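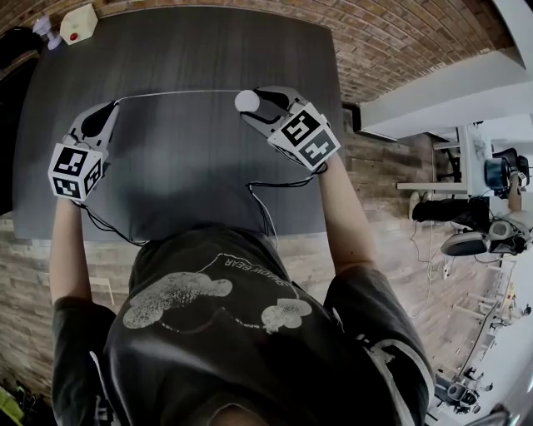
Tabletop Sorters and Packers Wanted, Gimbridge Workshop

We're looking for people who like working with their hands at a table! The Ezzat project needs new participants in Gimbridge for the winter round, and if you've ever lost an evening to a jigsaw puzzle or happily reorganized a junk drawer, you will probably enjoy this a lot.

What you'll be doing: small, everyday tabletop tasks. Picking up a ball and setting it down in a particular spot. Moving small items from one half of the table to the other. Filling a little box, emptying it again, lining things up along a string. You'll use a pair of hand-held grippers, one for each hand, and yes, they feel odd for the first few minutes (the left hand usually takes longer to catch on). After that most people settle into a rhythm and start inventing their own tricks, and we love seeing those.

Sessions run 3 hours with 2 breaks, and you'll be standing for most of it. Stools are there for the breaks, along with tea, coffee and a frankly excellent supply of crackers. We finished 2,496 tasks in the August round and would be thrilled to beat that.

Who can take part
Anyone 18 or over who can stand at a table comfortably and use both hands. Left-handed people, please apply! We had very few of you last time. No experience needed, and you don't have to be fast. Slow and steady is fine, and so is dropping things.

What to wear
Short sleeves or sleeves that stay pushed up. Tie back long hair, leave bracelets and big rings at home, and pick shoes you can stand in. Any T-shirt is fine, band shirts and animal shirts included.

Pay
$400 for a full set of sessions, paid after your last one. If you have to stop partway through, you'll be paid for the sessions you completed. Bus fare from Wundlow and Ornunmont is covered on top of that, so keep your tickets.

How to apply
Write a few lines to Aurora Loureiro, participant coordinator, using the contact form on this site. Tell us which hand you write with, whether mornings or afternoons suit you better, and something you're good at doing with your hands. Knitting, fixing bikes, folding dumplings, anything at all. No résumé, please.

Applications close 2025-11-14. Everyone who writes in will get a reply, and people we'd like to meet will be invited for a short tryout at the table first. Friends are welcome to apply together, but please send separate messages so we can schedule you properly.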